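Looking After a Two-in-One Breakfast Maker
Hodis Home Notes
By the Hodis kitchen desk
May
3 min read
Filed under: Small Appliances, Cleaning & Storage

Combination breakfast makers have a press on one side and a little pan on the other. They take up less room than two separate appliances and they are handy in a small kitchen, a dorm or a camper. They are also awkward to clean. You can't put the base in the sink, the plates don't always come out, and crumbs get into places a dishcloth doesn't reach. The notes below cover daily cleaning, the monthly job, storage, and a few things to do with eggs and batter while the machine heats up.

Check your own manual before you start. Some models have plates that lift out and some don't. Some pans come off the base for washing and some have a heating element attached underneath, in which case the pan must never be soaked.

Where to set it up

Pick a hard, level spot near an outlet. The cord should reach without stretching and should not hang over the front of the counter. Leave 16 inches clear above the base if there is a cabinet overhead. Steam from the pan will lift the finish on cabinet doors over time, and the press lid needs room to swing up.

Set it with the pan handle pointing to the back or along the counter. If you have small children, push the whole thing well back from the edge before you plug it in.

Cloth under a hot appliance is a bad idea. If you keep a runner or a felt cover on the table, take it off first or put a heatproof board down. Pale machines show grease quickly, so keep them away from the stove if you fry a lot.
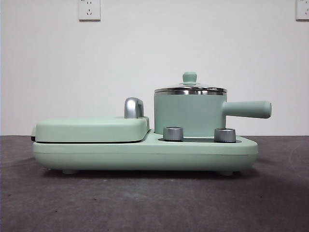
Before the first use

Take out every bit of packing, including any card between the plates. Wipe the plates with a damp cloth and dry them. Wash the pan and its lid in warm soapy water, rinse and dry.

Plug in and run the press closed with nothing in it for a few minutes with a window open. A new plate often smells a little. Unplug, let it cool, and wipe again. Rub a very thin coat of cooking oil over the plates with a paper towel. You should not be able to see any oil sitting in the corners.

After each use

1. Unplug it. Don't rely on the switch.
2. Prop the press open and leave everything for 20 minutes. Warm plates clean more easily than cold ones, but hot ones will burn you and will boil the water out of your cloth.
3. Brush the crumbs to one side with a dry pastry brush, then tip them onto a paper towel.
4. Wipe the plates with a damp cloth and one drop of dish soap. Go over them a second time with plain water on the cloth.
5. Wash the pan and lid, if your model allows it.
6. Wipe the outside of the base last, with the cloth wrung out hard.
7. Dry everything, then close the lid.

For melted cheese, lay a damp folded paper towel on the plate while it is still slightly warm and close the lid on it. Give it five minutes. Most of it will come off with the towel. What's left can be pushed off with a wooden or silicone spatula. No metal, and no scouring pads on a nonstick surface.

Egg in the pan is easier with cold water. Hot water sets it. Fill the pan with cold water right after it has cooled, let it stand, then wash as usual. The same goes for the bowl you beat the eggs in.

The seams

Nearly all of these machines have a seam around the base and another where the press lid meets the lower half. Grease collects in both and turns brown. On a light-colored body you will notice it within a month.

Use a cotton swab for the narrow ones. Dip it in warm soapy water, press it against the side of the glass so it isn't dripping, and run it along the seam from one end to the other. Change swabs when they turn gray. Finish with a dry one. An old soft toothbrush is fine for wider gaps but it flicks water, so keep it away from the cord and the controls.

Toothpicks work on dried batter. Use the wooden kind and don't lean on them.
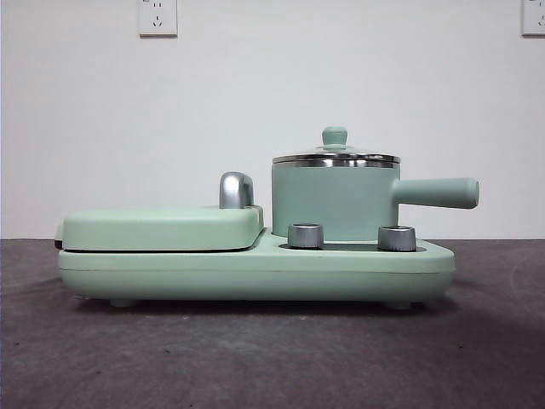

Press closed, lid on the pan, handle up.

Metal parts

Shiny handles and lids show fingerprints and water spots. For lids, mix white vinegar and water 50/50, wipe it on, rinse, and dry right away with a lint-free towel. Do this with the lid off the pan and away from the machine. Vinegar is not meant for the painted body.

For a handle that is fixed to the press, put a little of the same mix on a cloth and wipe only the metal. Follow with a cloth damped in plain water.

If the lid has gone rainbow colored, that is heat tint. Vinegar usually takes it off. Black specks are burnt oil and need baking soda paste, rubbed gently with a fingertip. Skip the paste on anything coated or painted.

White crust inside the pan is scale from hard water. Heat a little vinegar and water in it, turn it off, and leave it until cool. Readers in Dorkthorpe and Siruvville, where the water is hard, will probably be doing this every couple of weeks.

Stains on a pastel finish

Coffee and tomato come off with baking soda on a damp cloth, used lightly, on a glossy surface. On a matte finish don't use baking soda at all. It can leave a shiny patch. Try dish soap left on for a few minutes and repeat if you have to. Turmeric tends to stay, though it fades some in daylight.

Don't use oven cleaner, bleach or anything with grit in it on the body. Spray cleaners should go on the cloth and never straight on the machine.

Getting things ready while it heats

Have the food measured and waiting before you plug in. A preheated press with nothing in it wastes power, and the oil you rubbed on starts to smoke.

A wide clear dish is good for beating eggs or dipping bread. Bread lies flat in it and you can see when there's only a puddle left at one side. If your dish has measuring marks, read them at eye level with the dish on a flat surface. Stand it next to the machine, on the side away from the pan handle.

Don't set a cold glass dish on a hot plate or use one as a lid for the pan. It can crack. Clear plastic will soften if it touches the metal. 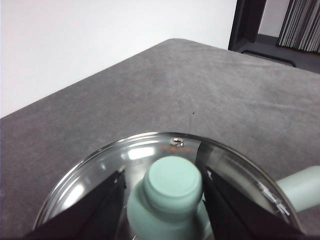
Clear round dish with marks on the rim.

Clear dishes go cloudy in two ways. If vinegar clears the cloud, it was hard water. If it doesn't, the surface is scratched or etched and it won't come back. To slow it down, wash by hand, use less detergent, and don't stack them without a piece of paper towel between.

If your dish has a lid with clips or a metal catch, open the clips before washing and dry behind them. Water sits there and rusts the small parts. A drop of cooking oil on a stiff catch will loosen it.

Storing it

Wait until the whole thing is cold. Fold the cord loosely and hold it with a twist tie. Wrapping it tightly around the base bends it at the same point every time, and that is where it will fail.

Put a sheet of parchment or a paper towel between the plates. Store the pan in its place with the lid upside down on top, and a paper towel between the two if you won't be using it for a while. Keep the machine upright. On its side, crumbs work down into the hinge.

An open shelf is better than a closed cabinet in a damp kitchen. If it has to go in a cabinet, leave the pan lid off for the first night. The deep pull-out trays from Bednarek will take most long, narrow machines, but measure the length with the pan handle included. People measure the base and forget the handle.

When to stop using it

Stop if the cord is cracked or gets hot, if the plug is discolored, or if the coating is flaking onto food. A loose hinge screw can be tightened with the machine unplugged and cold. A wobbly pan handle can usually be tightened too. Look for a screw on the underside, or under a small plug at the end.

If one foot is missing and the base rocks, replace it before you use it again. Stick-on rubber feet from the hardware store are fine as long as they match the others in height.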